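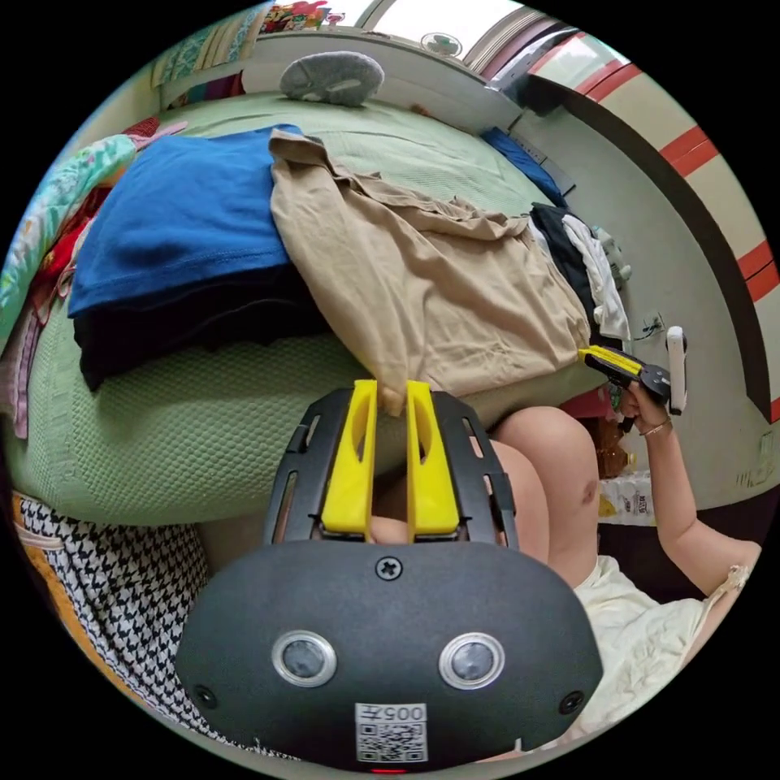

Hand-held grippers in use on a garment folding task, bedroom setting.

Draft guidance on hand-held gripper sessions in private homes: comments invited

Faddale_Standards
Members are asked to comment on section 4 of the draft, which covers domestic laundry tasks recorded with hand-held grippers. The text as circulated reads as follows.
4.1 Each gripper shall carry a legible unit label, and the unit shall be entered in the session log before work begins.
4.2 Garments shall be laid on a single surface, with finished items kept apart from those still to be folded.
4.3 Household items not belonging to the task shall be removed from the work surface.
4.4 An operator shall not work for longer than 15 minutes without a break.
Comments should reach Carola Wiegand by Monday.

tarn_ops
We support 4.1 and 4.2. We cannot support 4.3 as written. A bed in an ordinary home has a pillow and blankets on it, and a folding policy trained only on cleared beds will be of limited use to the people it is meant for. At Karaca we log such items and leave them where they are.

mwhitlock
I must disagree with the previous contributor. Of the 600 sessions we reviewed last year, the most common reason for rejection was doubt over which cloth items formed part of the task. A folded blanket beside a folded garment is precisely the difficulty. Clause 4.3 should stand.

tarn_ops
The doubt is removed by a proper item list made at the outset. The clause asks the household to change its room for our convenience, and I do not consider that good practice in somebody's home.

Brosusari_QA
May I raise a separate matter under 4.2? The draft is silent on garments that hang from the fingers while being moved. Our own rule is that the operator lifts clear of the surface and keeps the fingers upright until the garment is set down. We should like to see this considered.
We would also ask whether 4.4 applies to each operator or to the session as a whole. Where 2 people work at one bed, the answer affects planning.

Faddale_Standards
The limit in 4.4 applies to each operator. The wording will be amended to say so. The point on hanging garments has been noted for 4.2.

mwhitlock
On 4.3, I could accept "removed or listed" — provided the list is completed before the first garment is touched.

tarn_ops
That would be acceptable to us. I would still prefer "listed" to come first.

Faddale_Standards
Both forms of words will be put to members with the revised draft in August.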